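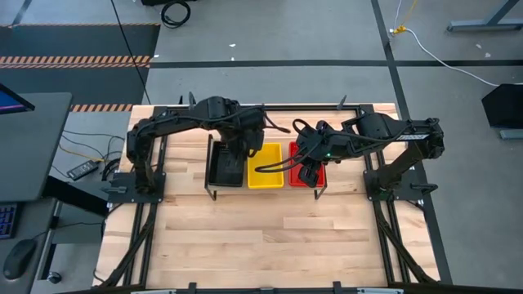 Two arms, three bins: the sorting table at the Keane robotics club.

I've helped out with the after-school robotics club at Keane for 4 years now, and every April I have the same argument with somebody's parent. It goes like this. They come by at pickup time, they look at the table, and they ask when the kids are going to build something that drives around and knocks other robots over. And I say we're sorting blocks this term. And their face kind of falls.

I get it, I do! Sorting sounds like a chore. But I think clubs like ours should do a lot more of it and a lot less of the arena stuff, and I'm going to keep saying so until they take my key away.

The project is called Ginlow (the kids picked the name, don't ask me). Blocks go on the table, and two arms have to put them in the black, yellow or red bin without running into each other. That last part is where the whole term goes. Both arms want the yellow bin because it's in the middle, so who gets to go first? We had a group spend 2 whole sessions on that one question, with a lot of shouting and a lot of drawing on paper, and I'd put what they came up with next to anything I saw at the Hiltton regional.

Aisling Mulcahy, who runs the team over at Flullberg, thinks I'm wrong about this and she's told me so over coffee more than once. She says competitions give kids a deadline and a crowd, and some kids need the crowd. Fair enough. I've watched a shy kid light up when a gym full of people clapped – I'm not going to pretend that isn't worth something. But I've also watched a team of eight where one kid holds the controller and the other seven hold the snacks.

With the sorting table they write down every run. We're at 1762 now, and the notebook is a mess, and you can see exactly where they got stuck and who got them out of it. You could read 40 pages of it and never see the word "winner."

So come look at the notebook when you pick up your kid. Ask them about the yellow bin, and leave yourself plenty of time for the answer.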